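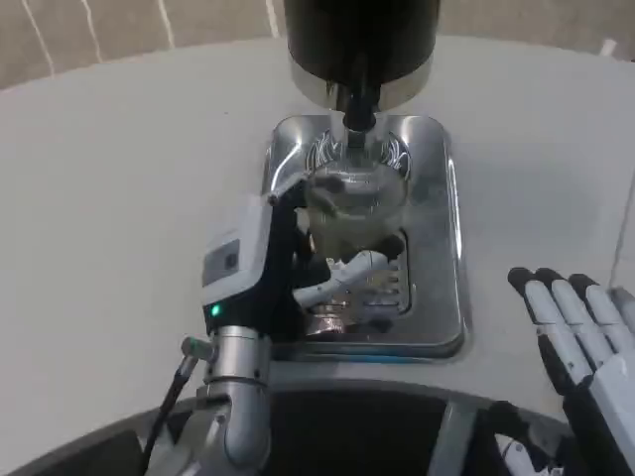
Left hand holding the glass under the nozzle, right hand parked.

Hi all,

Replying to the questions on the list about the drinks task. I've left the earlier message in and answered under each part.

> I'm with the Bonstead students and we're thinking of entering the
> serving task in May. We've read the rules twice and still have
> a few questions. First, does the robot have to use both hands?

No. One hand on the glass is enough and the other can stay wherever you like, provided it stays clear of the tray. We hold with the left and keep the right near the front of the table. Last term we had the right hand tucked in by the robot's body and the planner kept choosing odd elbow positions to get it out again. Parking it in front fixed most of that.

> Second, how close does the glass need to be to the nozzle? Our
> simulation has it touching and the judges' sheet says it can't.

It can't touch. We bring the rim up to just below the tip and stop there. The Urkus code on the club drive has this as a single height setting, measured from the tray, so if you change to a taller glass you only have to change one number. Please don't edit the file on the drive – take a copy.

Watch out for the tray. It's polished steel and it reflects everything, so our depth readings over it were useless for the first 3 sessions. We now take the table height from the white part of the top and ignore anything the camera reports inside the edges of the tray. The Turunen team masks the tray by hand, and that works too if your robot base doesn't move.

> Third, what glasses are allowed? We only have plastic cups.

Any clear cup or glass is fine for practice. For the scored runs you have to use what's on the shelf that day, and that can include ribbed ones. The ribs cause trouble for the detector because you get a lot of thin bright lines and the edge of the glass moves about from one image to the next. We went from 600 labelled images to 800 and nearly all of the extra ones were ribbed glasses at different tilts. 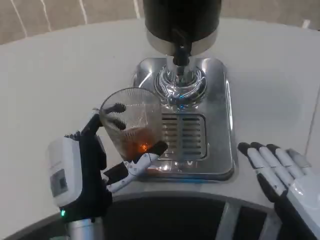 Ribbed glass with a shallow fill, held to the left of the spout.

On grip, we put one finger under the base and close the others around the side. It is slower than a plain side grip, but we were losing marks for slipping. Keep the closing force low and let the lower finger take the weight.

> Last one, is the fill level scored, or only whether you spill?

Both. Spills cost more. A low fill still gets part marks, so for a first entry I'd set it low and work on the carry. Tilt is judged during the carry as well, and a bit of lean is allowed.

Two other things. The Trarkico wrist modules need the latest firmware before they'll be accepted at check-in, and the update takes some 2 hours if you do both hands, so don't leave it until the morning. And the bench is booked out after 3 pm for most of the month. If you want time on it, write your team name on the sheet by the door.

I'll put our grip settings in the shared folder tonight. They're for our hands and our table height, so expect to change them.

Cheers,
Serving task team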